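Rules for Sharing a Room with a Robot Arm

Term project report, Jirthorpe automation stream

1. What we set out to do

Our group was asked to write a set of working rules for the bin-picking bench and then live by them until June. The first half of that took an afternoon. The second half is the reason this report exists.

The bench already had rules. There were 31 of them, inherited from the Zellbridge campus, laminated, and hung behind the door where they could be read by anyone leaving. Several dealt with a conveyor we don't own. One said "Use common sense at all times", and we were unable to find a way of testing for it.

2. Method

We kept a logbook for the length of the project. Every time someone broke a rule, or followed one and regretted it, they wrote it down. We ended up with 67 entries, and a fair number are in the handwriting of the person who proposed the rule in question.

We sorted the entries under four headings: people, cables, bin contents, and paperwork. Paperwork won by a wide margin. Cables came second.
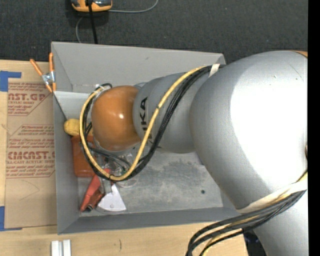

Cables were where we argued most. The old sheet said they must be "tidy", a word that means one thing to the person who ran them and another to the person who has to move the arm. Our replacement reads: before the first run of the day, jog every joint slowly through the range the program will use, and watch the slack the whole way. If a loop pulls tight or could snag on the bin, stop and re-route it. Straps are checked by hand. Looking at them from a chair doesn't count, and yes, there's a logbook entry about that.

3. The rules we kept

People stay outside the taped line unless the arm is in reduced-speed mode. One person holds the pendant and nobody talks to them about lunch.

The bin is clamped before a run and the clamp is checked again after any collision, including the ones described in the log as "a tap".

Clear and shiny items go in only when the test plan calls for them. Itulley, our name for the picking software, has strong opinions about crinkly plastic and they are mostly wrong.

Anything changed on the bench gets a line in the log with the time and initials.

4. What didn't work

We tried a 2-person sign-off for every restart. By the second week both people were signing at breakfast. The Lund group next door had warned us about this, at some length, and we've since apologised to them.

We now ask for sign-off only after a change to the program, the tool or the cable routing. Compliance went up, and so did the number of things people admitted to changing.

The laminated sheet is still behind the door. Removing it requires a form.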